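Home | Contents | Previous chapter | Next chapter | Glossary
Print this page | E-mail this page

Chapter 2
Sorting Things Out: How We Classify

Open any kitchen drawer and you will find a theory of the world. Forks lie with forks, and the odd things (the string, the dead batteries, the key that fits no lock) end up together in a heap at the back. Somebody decided that. They may never have said a word about it, but they had rules, and by the end of this chapter you should be able to work out what those rules were and where they break down.

Classification is one of the oldest habits we have, and to my mind one of the most exciting! In Chapter 1 we looked at collecting, and met the shell cabinet left to the museum at Govport: 1,000 specimens, hardly a label among them. A collection like that is a lovely thing to look at and a dreadful thing to use. Suppose you want to know whether a certain whelk was ever found on the north shore. You would have to pick up every shell in turn, and you still might not know.

When Arnar Mikkelsen took on the cabinet one October, he began by sorting the shells by colour. It took him 17 days and he scrapped the lot. Colour fades, and two shells of the same kind can look nothing alike. He started again with shape, then with the way each shell coils, and suddenly groups appeared that held together. His notebooks, which we shall dip into throughout this chapter, are full of crossings-out, and I would urge you to read those as closely as the neat pages.

Three terms will come up again and again. A class is a group of things that share some feature. A key is the feature we choose to sort by. A residue is whatever is left over when the sorting is done. Beginners tend to be ashamed of the residue and hide it under "miscellaneous". Please don't! The residue is where new classes come from, and Mikkelsen's finest discovery came out of a box marked "don't know".

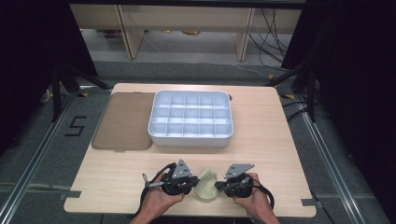
It also helps to ask how many classes you want before you begin. With too few, unlike things get lumped together; with too many, you can't remember where anything goes. The Enis scheme, used for seeds, has 45 classes and takes a good while to learn. The Toren scheme covers the same seeds in nine, and a newcomer can use it by lunchtime, though a seed merchant would find it hopelessly coarse. Section 2.1 sets the two side by side, and Section 2.2 turns to Godoy's method, where one object may sit in several classes at once.

Before you read on, empty out a pencil case or a coat pocket and sort what you find in two different ways. Write down your key each time, and keep the residue.

Last updated: December 2, 2018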